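How do you keep a round black table from showing every fingerprint?

Posted in Home Care

We bought a large round table in matte black with a slightly textured top, secondhand from a shop in Dimholm. It looks good for an hour after I clean it and then every touch shows. I have tried dish soap and a store brand spray called Brirnel. The spray left streaks that I can only see in the evening with the lamp on. Is there a way to clean it that lasts more than a day? I don't know what the finish is.

sindia_kitchen
Stop using the spray. Most of those have silicone or wax in them, and on a textured surface it settles in the low spots and holds grease. You need to strip it first. Mix a little white vinegar into warm water, try it on the underside, and if nothing changes, wipe the top in sections with a wrung-out microfiber cloth. Go over it again with plain water and dry it right away with a second cloth. I had to do mine 4 times before the streaks were gone — yours may take fewer.

After that I only use a damp cloth and a dry one. Paper towels leave lint in the texture.
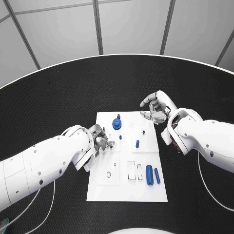 For the spots where people rest their arms, one drop of dish soap in a bowl of water is plenty. If you can feel any soap on the surface afterward, you used too much. Also skip the melamine sponges. They polish matte finishes and you end up with shiny patches that don't come out.

dang_repairs
Agree about the sponges. If it still marks after all that, it may be worn and not dirty. I paid 239 to have one resprayed.

oldporch6
just get a tablecloth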